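Okay, Friday brain dump, April 25, 2025. I promised a few of you a proper thread on what the robots have changed at work, and I finally have a quiet evening. Here goes!

**1/** Background for new folks: I work at Trareck, in the Brarstead building. We prep rooms for short-stay rentals. 196 units, most of them furnished out of the same catalog, all of them needing the same fiddly reset between guests. I've been on the reset crew long enough to have opinions on lamp cords.

**2/** In January we started moving the small-object work (drawers, nightstands, the stuff on top of them) over to two-armed robots. Beds and bathrooms are still us. I figured I'd hate it. I love it, and I want to talk about why, including the parts that are a pain.

**3/** Biggest change for me is that I spend two mornings a week at a desk now. Every new room layout gets built in the simulator first, and somebody who knows rooms has to sit there and say "nope, a guest would never find that" or "that drawer sticks in real life." Turns out that somebody is me (and four others from the crew).

**4/** The software is called Trumalel. Took me a week to stop getting seasick from the robot's-eye view. Now I fly around in it like it's nothing.
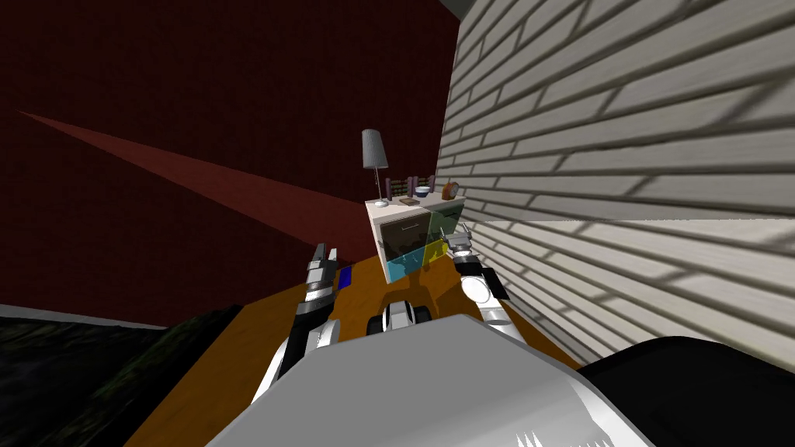 **5/** My favorite part of the desk mornings is arguing over furniture. The engineers care about reach and grip, and I care about whether the arm is going to clip something on the way in. Take a corner nightstand like this one, four drawers in four colors, tall lamp at one end and a little bowl toward the other. I look at that lamp and my shoulders tense up. Thin stem, small base, right there at the edge of the top. Every person on our crew has knocked one of those over with an elbow. So I put a note on it, and the note goes in the run list, and that's a thing I get to do at work now!

**6/** We do 500 simulated runs on a layout before it goes anywhere near a unit. I don't watch them all, obviously. I watch the ones that get flagged, and I write down what a person would have done. Plain words, no code. "Move the bowl first." "Come in lower."

**7/** The pay thing, because people always ask: desk mornings pay a higher rate. We had to push for that. The first offer was the same hourly as cleaning and we said no, all 15 of us on the crew, together. It took three meetings. If your workplace is bringing in automation, have that talk early — before you've already taught the thing everything you know.

**8/** Stuff I don't love. The shifts got chopped up, so some days I start at 7, sit at a desk, then do bathrooms until 3. My back likes it, my bus schedule does not. Also the robots are slow. A good human does a nightstand in the time it takes the arm to line up on the first handle.

**9/** And it's lonelier on the floors. We used to work in pairs and talk all day. Now it's often one of us and one robot per hallway. We asked for a shared lunch slot and got it, and that has helped more than I expected.

**10/** But my hands! I used to open and close drawers all day long and my right wrist was a mess. I haven't worn the brace since February. That alone would sell me.

**11/** We've got 68 layouts signed off so far. Next up is the Hoekstra floor, with those deep dressers everybody complains about. I already have a page of notes — mostly about the bottom drawers.

**12/** Ask me anything about the crew side of it. Engineering questions I'll pass along, but no promises on how fast they answer.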